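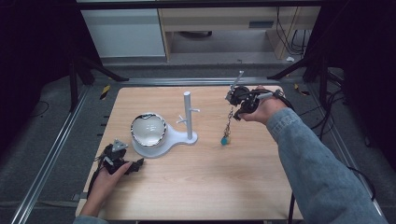
Pendant task at table 2. Right gripper with the chain, jewelry stand in the middle.

July 2021 — open day, Thursday

Notes from the open day, written the same evening so I do not lose the details. Those who were at the Cillberg meeting and missed it can read this in place of asking me at lunch.

We had three stations. The cup sorting on table 1, the jewelry stand on table 2, and the replay station by the window, where the Kudo arm repeats a recorded motion. The groups came every half hour from ten o'clock. The biggest group was the one from Stondetti, and they stayed longest at table 2, which I did not expect. I thought that the moving arm would take all the attention. But people looked at the arm for one minute, and then they wanted to hold the grippers themselves.

Table 2, what we did. The operator takes one gripper in each hand. The left one stays low at the table edge and is ready to steady the base. The right one takes the chain, lifts it, and brings it to the stand so it can go over one of the two short branches on the post. Then take off, put down, repeat. In the morning I used the chain with the small blue-green pendant, because visitors can see it from the second row. The thin chain from last month is almost invisible if you stand two meters away.

Settings for the day: recording length 240 frames per try, six tries per block, and a short rest after each block. I kept the same settings when visitors were trying, only the files went to a separate folder. Please do not mix this folder with the normal data! The visitors' tries begin at number 482 and everything from there until 729 must stay out of training. Many of them are half tries, where the person stopped to ask something.

Observations:

The pendant swings. When I move the right hand fast the chain goes like a pendulum and one has to wait before going near the branch. Visitors did not wait, they chased it. After I told them "stop, breathe, then go down", most of them could hang it. I should have said it from the first group and not from the fourth.

The dish on the base is a trap. Its metallic rim is shiny, and in the recordings from the morning I see bright spots moving on it when people walk between the lamp and the table. For the demonstration it does not matter. For the real recordings in August I want to turn the lamp to the wall, or try a matte dish. To be discussed.

The stand is light. Two times the chain pulled it a few centimeters to the side. The left gripper can hold the base, but new people forget that they have a left hand at all. I put a little double-sided tape under it before the afternoon groups, and it was better after this. The tape must be removed with alcohol, there is still some glue on the tabletop.

Cables. The right gripper cable goes along the sleeve, and this works well for me, but a tall visitor had it too short and could not reach the far side of the table. We need a longer one, or at least a second clip position. The left cable goes down over the edge and gave no problem. The cables on the carpet at the right side of the table I don't like. I asked the people to come from the left side only, and they did, mostly.

Questions I got many times, with what I answered:

Why not control the robot directly? — Because with the hand-held gripper we collect more in one day, and the person feels the weight of the object.

Does the robot now know how to hang a necklace? — Not yet. It can do the pick, in our last test it did it well. The hanging on the branch fails more often than I want to admit in front of guests, so I said "we are working on it".

How long must a person train? — I said one afternoon. This is my own experience only, I have no measurement.

One guest from Usside asked if the two grippers are calibrated against each other or only each one against the table. Good question, and I gave a bad answer. We calibrate each against the table. I will check how big is the error when both are close to the post, with the ruler and then from the recordings.

To do before August:

Longer cable for the right side, ask Kudo for the price with and without the connector.
Clean the glue from table 2.
Write the short instruction card for visitors, with the "stop and wait for the pendant" part in large letters.
Move the visitors' folder to the archive disk — I did not do it tonight, the network was too slow.
Check gripper to gripper error near the post.
Bring back the four chairs to the meeting room upstairs.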